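Rules we settled on for two-arm handling of belts, cords and anything else that bends. I wrote the first version in March for the Hestwood cell and have changed it since. Posting the current one, dated 2024-08-31.

Scope first. These apply to bimanual cells with five-finger hands, run by remote operator or by policy. They don't replace the risk assessment for your site. If the two disagree, follow the risk assessment.
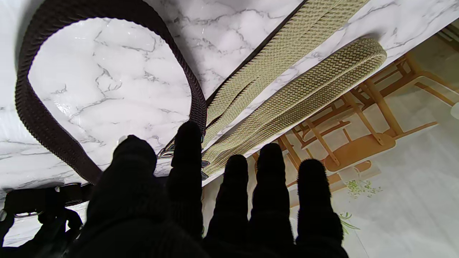

Item naming is where most of our bad records came from. One operator at Promley wrote "strap" for everything, another used nine words for the same thing. The rule now is color, then construction, then type. So a dark brown braided belt gets logged exactly that way, and a beige one next to it gets its own line. Buckles count as part of the belt. If a finger is on the hardware, the grasp is logged as a hardware grasp - even when most of the hand is on the webbing.

Speed. Both arms stay at the reduced setting whenever the hands share a work area. We had a request from Skurkville to lift that for short items. I said no, and it stays no until someone shows me a stopping test.

Tension. Never pull a flexible item tight between two hands unless the task sheet calls for it. One hand holds, the other guides. If both have to grip, set the force limit on the guiding hand lower before you start.

The end-of-episode checks, in order:

1. Stop both arms and wait for the hold state.

2. Look at both hands and say which one is gripping. Write it down before you open anything.

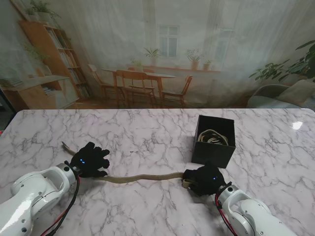 3. Release the gripping hand over the table, never over the edge.

4. Check cables along both arms for snags. Any rub mark goes in the log.

5. Save the record, then reset the items.

Inspection interval is every 1000 grasps for the gloves and every 18 shifts for the wrist cables. Alvarado asked if they could go by calendar days. Fine for the cables if the cell runs daily, but the gloves wear by use, so they stay on grasps.

Keep the written rules next to the operator station. Ours fit on 7 pages and that's already longer than I'd like.
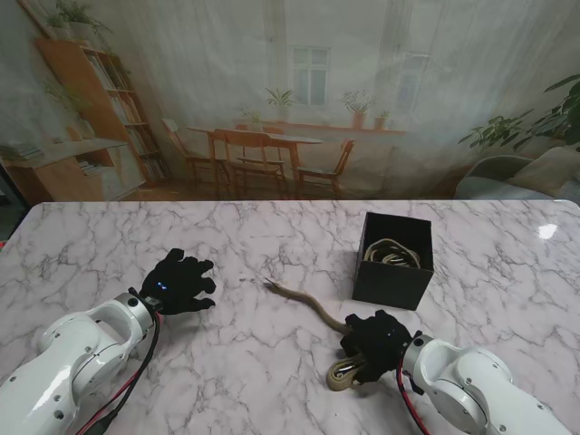 Do the rules change when a trained policy is driving and there is no operator on the controls?

The limits stay the same. A named person still has to be at the stop button, and that person does the end-of-episode checks and signs the record.

Next revision will cover items with loose ends longer than the table. Send me your wording if your site already has some.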